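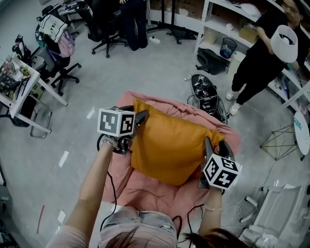

Ultau Staff Teach Robots to Tidy a Room, One Cushion at a Time

PEÑALVER – Ultau, which cleans and resets furnished apartments between stays, has started training the robots that will work beside its crews, and the people doing the training are the crews themselves.

The program, called Okari, began in December with 13 members of the housekeeping staff. Each works with a pair of hand-held grippers, one for each hand, and goes through the everyday jobs of putting a room back in order: squaring up a cushion on a chair, straightening a blanket, getting a lampshade back where it belongs. The movements are recorded and used to teach a two-armed robot the same tasks.

"Our people can look at a chair and know what it needs before they've even put their bag down," said Derek Treloar, head of operations at Ultau. "It's a real skill, and for years we didn't have a good way to pass it along except by walking the rooms together. Now we're passing it along to a machine as well, and it's been a lot of fun to watch!"

Staff have recorded 921 runs so far. A session lasts 45 minutes, is paid at the normal hourly rate and counts toward the regular shift. Sign-up is open to anyone who has finished their first month with the company.

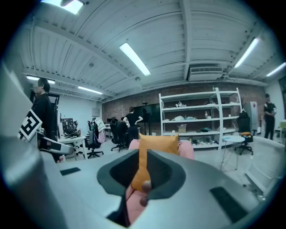
A hand-held gripper in use in the Okari workroom.

Soft things turned out to be the best place to begin, and also the hardest. A cushion gives when it is squeezed, leans when it is let go, and never creases the same way twice. Crews have repeated the same placement from the left, from the right and from a bad angle over the arm of a chair, so the robot learns from more than one way of doing it.

The workroom is kept lived-in on purpose. Desks, shelves and office chairs stay where they are, and people come and go while recording is under way, much as they do in an apartment where one crew member is making the bed and another is in the kitchen.

What changes on the job

The first robot is due to join a crew at the company's Warnance building, where it will handle cushions, throws and other light items in living rooms. Crews will keep their current size. The time saved goes to the parts of a reset that tend to get squeezed at the end of a shift, including final checks, small repairs and notes for the next guest.

Two new positions come with the program. Session leads will plan the recordings and review them with the engineers, and both jobs are being filled from the housekeeping staff. Training for the role takes place during working hours.
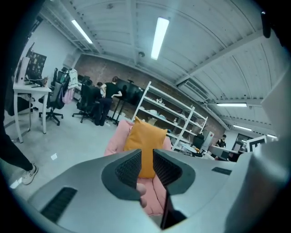

Crews have also had a say in what comes next. Their list starts with the bending and reaching at low seats, followed by folding throws and gathering up the bits and pieces guests leave on side tables. Fitted sheets are on there too, marked "please."

"I tried the grippers myself and I was slow, really slow," Treloar said. "Then one of our housekeepers picked them up and was moving along nicely before lunch. I'm excited to see what this team teaches it next."

About Ultau

Ultau prepares furnished apartments for short and long stays. Its housekeeping, maintenance and guest service teams are based in Peñalver.

Media contact: Derek Treloar, Operations, Ultau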